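Chapter 6
Shape Boards and the Work of Fitting

Last updated: June

Most adults put a peg into a hole without noticing that they have solved a problem. The hand turns the peg, the eye checks the edge, and the piece drops. A person who is learning the task, or learning it again after an illness or injury, meets each of those steps separately. This chapter is concerned with the board on which the steps are practiced: how it is made, how it is placed on the table, and how the pieces are chosen to go with it.

A shape board is a flat piece of material with openings cut to match a set of blocks. The number of openings varies widely. The boards kept in the Rollwood teaching collection range from a single round opening to a panel of 20, and the collection's printed list runs to 136 entries, counting loose blocks. Beginners are best served by a board with few openings, generously spaced. Four is a common number and is the one assumed in the exercises at the end of this chapter.

6.1 The Board on the Table

The height of a board matters more than students expect. A board laid flat on the table gives a block very little depth to settle into. A board raised on feet allows the openings to be deeper and gives the fingers an edge to hold when the board must be shifted. Feet also make it easier to lift the board without tilting it, and a tilted board will spill whatever has already been placed.

The area close to the board should be planned before the session begins. Blocks not in use may be kept in clear bins on a nearby shelf, where they can be found quickly. The block in use should approach the board from above, with enough free space on every side for it to be turned.
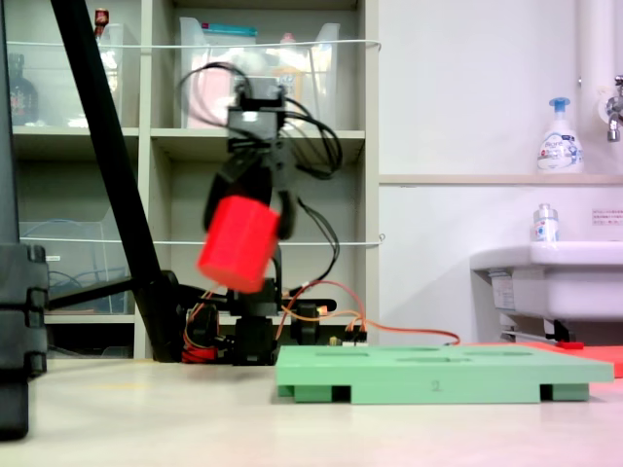
Figure 6.1. A red cylindrical block held at an angle over the work table. The green board at right stands on rectangular feet.

A round block is the usual starting piece. Seen from the end, a cylinder looks the same however it is turned about its length, so the learner has only two matters to attend to: bringing the block over the opening and holding it upright. A tilted cylinder will catch on the rim even when it is well centered. Instructors should allow time for the tilt to be corrected and should avoid guiding the block by pushing down on it.

6.2 Reading the Openings

Each opening asks for a different amount of turning. A square block fits in four positions, and so does a plus shape with equal arms. A regular octagon fits in eight, and the turn needed to reach the nearest one is never large. For this reason the octagon is often placed second in the order of practice — after the circle and before the square — although its outline has the most sides.
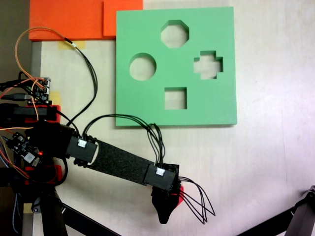
Figure 6.2. The green board with its four openings: octagon, circle, plus and square.

The octagon and the circle deserve particular care when they are of similar size. From a low seat the two are easily confused, and a learner may try one block in both openings before settling on either. This is useful practice and should not be interrupted. In the McKinnon exercises, which are used throughout Part Two, the learner is asked to trace the rim of each opening with a fingertip before a block is offered.

Color may help or hinder. When all the openings are in a board of one color, the learner must sort by outline alone. When each block matches a painted rim, the task becomes one of matching colors, and the outline may be ignored entirely. Mudassar Rind, whose notes on the Climotbridge classes are reprinted in Appendix B, recommends a plain board for the first month. He kept records of 109 sessions and changed the board's position between them, but not its color.

6.3 Terms Used in This Chapter

Opening: the cut shape in the board, whether or not it passes through the full thickness.

Rim: the upper edge of an opening.

Clearance: the difference between the width of the block and the width of the opening. A board with too little clearance will jam, and one with too much will accept the wrong piece.

Seating: the final drop of the block into its opening, after which it can be released.

Students should read Section 6.4, on measuring clearance, before handling the boards in the laboratory.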